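Search this site Search
FAQ

Jikau Sessions: frequently asked questions

Updated March. We get the same mails over and over so please read this first, then write if you're still stuck.

What is Jikau?
Small label and recording room in Hunham. Guitar music mostly, instrumental, some folk, some noisy stuff. We put out records, we run a session series, and twice a year there's a live night. Same people doing all of it, so replies can be slow.

Are Jikau and Kodavska the same thing?
No. Kodavska is the band. Four players, started in Hunham, first two tapes were self-released. Jikau began as a way to get their third one pressed and then other people asked. Booking for Kodavska goes through the same address for now, put the band name in the subject line.

And Ko?
Ko is the side project. Two of the four from Kodavska, baritone guitar and harmonium, no drums. Slower. If you bought the Ko record expecting the band, sorry, it's labeled on the spine but the type is small. Next pressing will be bigger.

How many records are in the catalog?
17 at the moment, counting the split cassettes. The full list is on the releases page. Numbers skip from 8 to 10, number 9 was announced and never finished. Please stop asking for number 9.

Is the first Kodavska tape going to be reissued?
Would like to. The master is on a reel with bad shedding on one side, and the person who did our transfers has moved away. Side A is fine. We might do side A only as a ten inch. No date.

How many copies do you press?
Usually 900 for a vinyl release. Kodavska's last album was 3,000 across two pressings and that's as big as we've ever gone. Cassettes are 40 at a time, dubbed in house, and when they go they go.

Will you repress something that's sold out?
Vinyl, maybe. Depends on the plant and whether the band wants it. Cassettes, no. Everything stays up as a download in any case.

My download code doesn't work
Check for zero vs letter O. Codes on the blue cards only have numbers in them. If it still fails send us a photo of the card and we'll send a new code, normally the same week.

My record arrived warped / with a split sleeve
Warped: photo of it on the platter from the side, plus your order number. We replace it while we have stock, refund if not. Split seams we replace the sleeve only. Ask at checkout for the record to be shipped outside the jacket, there's a box for it, that fixes most of it.

Do you ship outside the US?
Yes. Postage is worked out at checkout. Import charges are yours to pay, we can't mark things as gifts. Please dont ask us to.

Can I pick up in person?
Yes, afternoons, when there's no session running. Mail first. If the red light over the side door is on, wait.

What tuning is "Low Orchard" in?
C G D G A D. Capo on the second fret for the live version. This is the most asked question after number 9.

Are there tabs or sheet music?
Tabs for the first Kodavska album, free, on the downloads page. There are mistakes in the fourth tune, bars near the end, someone sent corrections and we haven't put them in yet. Nothing for Ko and probably never will be, most of it is improvised.

What amps and pedals do you use in the sessions?
House amp is a 15 watt combo that a friend built, plus whatever the guest brings. One ribbon mic on the amp, one pair in the room. No fixed pedalboard. People ask about the warble on the early stuff, it's a tape machine with a tired motor and we can't get it to do it any more.

How do I get on a session?
Send two tracks. Links only, no attachments. Rough is fine, phone recordings are fine. Tell us who plays what and wether you need a drum kit. We listen to everything but can't answer everyone. Guitar doesn't have to be the lead instrument but it should be in there somewhere.

Does it cost anything to play one?
No. You don't get a fee either, you get the stems and a mix, and you own the recording. If it goes on a compilation we split what's left after pressing evenly between the artists.

Can I use a track in my film / podcast / class?
Class, yes, go ahead. Podcast, yes with a credit. Film or anything paid, write first and tell us which track, how long and where it'll be shown. Ko tracks need both players to sign off so allow extra time.

When is the next live night?
Spring one is being sorted out. Doors at 7, first set at 7:30, finished by 11, neighbors upstairs. Tickets go to the mailing list a day ahead of everybody else.

Can I record at the live night?
Audio for yourself, fine. Ask before posting whole sets. No flash, no tripods in the aisle.

Is the room accessible?
Step-free from the side door. Accessible restroom on the same floor. The balcony is stairs only, so mail us if you need a seat kept downstairs near the front.

Do you sell shirts?
Two designs, black and a sort of mustard. The mustard ones run small. No more in large until we reorder.

How do I get off the mailing list?
Link at the bottom of every mail. If it's broken reply with "off".

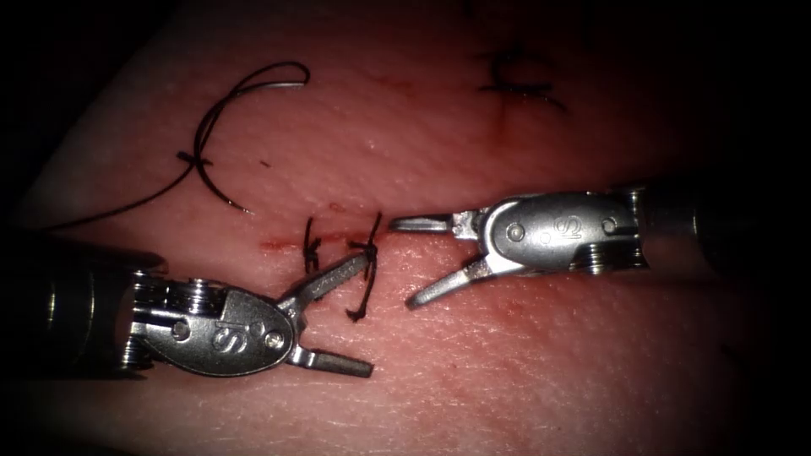

Still stuck?

Use the contact form. Put the order number in if there is one.

6 comments | 14 shares

Contact | Shipping | Releases | © Jikau, Hunham | Back to top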